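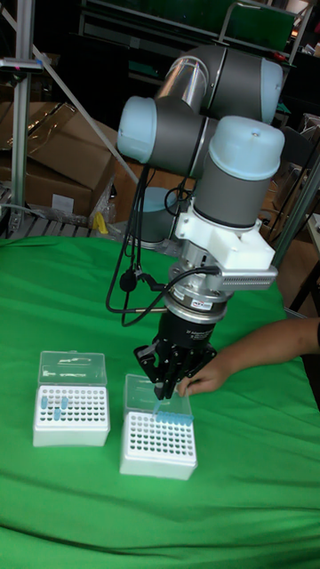
Table coverings for card play: baize, felt or plain cloth?

I run a duplicate bridge evening and need to replace the coverings on five folding tables. The old ones are woollen baize, stapled on in the usual way, and most have gone thin where the cards are dealt. Before I order the same again I want to compare a stapled covering with a separate cloth laid over the top. Green seems the sensible colour either way, and the cloth in the photo is the sort of arrangement I mean for the second option: it covers the tabletop and could come off for washing. What I can't work out is how to stop it creeping during play. Our tops are varnished. Has anyone measured, or at least properly tested, different backings?

skarulis_n
Posted March 16, 2023

---

Re: Table coverings for card play

Wool baize for club use, every time. Check the weight per square metre before buying, as the cheap stuff sold for crafts is mostly acrylic and pills within a season. For creep, a thin rubber mesh of the kind sold for under rugs works on varnish. Cut it 2 cm short of the table edge all round or it shows as a ridge.

fourth_seat

---

Re: Table coverings for card play

Mesh is fine for a dining table. Under cards I found the pattern came through the cloth. You don't see it so much as feel it when you pick up a card lying flat. A layer of brushed cotton between mesh and cloth cured it, but then you have three layers to line up on every table before play starts.

What size are the tops? If they are the old Brodley folding pattern with the raised lip, a loose cloth will never sit right and you may as well staple.

Gion Fuchs

---

Re: Table coverings for card play

No lip. Square edge, slightly rounded at the corners. The hinges stand proud underneath by a few millimetres, so anything that wraps round has to clear them.

skarulis_n

---

Re: Table coverings for card play

Then sew elastic across the corners, as on a mattress protector. 25 mm flat elastic, stitched diagonally, 12 cm or so in from each corner. It clears most hinges. Hem the cloth first and wash it once before cutting to size. Cotton can lose several per cent in the first hot wash and you will be left with a cover that no longer reaches.

Do not wash wool baize at all. It will felt up and shrink. Brush it and sponge it cold.

Bernadette Thibodeaux

---

Re: Table coverings for card play

I disagree on baize. It is good for snooker, where the nap matters. For cards all you need is enough friction that a dealt card stops, and enough give that you can get a fingernail under it. Polyester suede cloth does both, washes at 30 and costs less. We changed over at Drirkuseck in May and have had no complaints apart from one about the shade.

kasprzak77

---

Re: Table coverings for card play

kasprzak77: how does it hold up to bidding boxes being clamped on and off? That is where ours went first, before the dealing area. The clamp jaw twists as it tightens and drags the fibres round with it.

fourth_seat

---

Re: Table coverings for card play

We moved to boxes that stand on a side tray, so I can't say. I would expect it to mark. A scrap of leather under the jaw should help with any cloth.

kasprzak77

---

Re: Table coverings for card play

Two points on polyester. It builds up static in a heated room in winter, and plastic-coated cards will cling to one another as you sort your hand. It also melts if anyone puts a hot urn lid down on it. Wool chars slightly and brushes out. I have had the same wool tops for some 200 sessions and would expect to get the same again.

Gion Fuchs

---

Re: Table coverings for card play

Static depends on the room. Ours is damp.

kasprzak77

---

Re: Table coverings for card play

Thanks. I will try one table with washed cotton and corner elastic, and one with baize stapled as before, and swap them round each week so the same pairs don't always get the same top. The supplier's sheet for the baize claims 2,000 rubs on the abrasion test, which looks low to me for a seating or table fabric. Does anyone know whether that is the figure for the backing or the face?

skarulis_n

---

Re: Table coverings for card play

Ask them which test. There is more than one method and the numbers can't be compared across them. If they can't tell you, ask for an offcut and clamp a bidding box to it.

Bernadette Thibodeaux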